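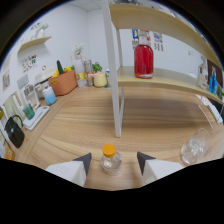
Can you make rhubarb cordial without boiling the fruit? Sugar and time will pull the juice out on their own, and the flavor stays much brighter.

Home Diary Recipes Garden Archive

3 April 2019
Posted by Wolwood Kitchen Diary

First rhubarb of the year! I walked down to Kuo right when they opened and came home with four pounds of it, thin and very pink, the kind I wait for all winter. I sliced the lot, tossed it with sugar in the big bowl, laid a plate on top and then kept lifting the plate to look (I can't help it, I'm like this with bread too).

Last year I boiled everything for 30 minutes and it tasted like jam. Nice jam, but still. This time the juice gets strained cold, with lemon peel and one slice of ginger, and I already love the smell of it. 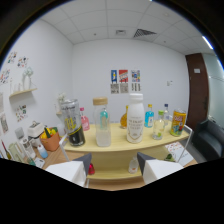

Drinks on the top shelf.

I also want to try the Trunel method, where you save the squeezed fruit and cover it with cider vinegar for a second, sharper batch. Two drinks out of one bowl! My notes from August say I did it with plums and used too much clove, so no clove. I did cave and buy a jar of Cistier honey to go in it, and I've been eating that off a spoon. 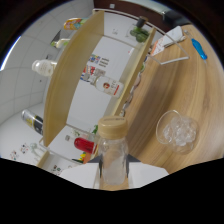

One reader wrote that she freezes her cordial in ice cube trays and drops a couple into plain soda, and that it keeps its color for months that way. I'm doing it tonight. I only own one tray and it smells a bit of pesto, so that gets a soak first.

Sugar was nearly all dissolved at supper. Stirred it again. Need more lemons, and a funnel that fits the small bottles.

Recent entries
Seed potatoes, finally
A better ginger syrup
Marmalade, second try
What to do with 60 lemons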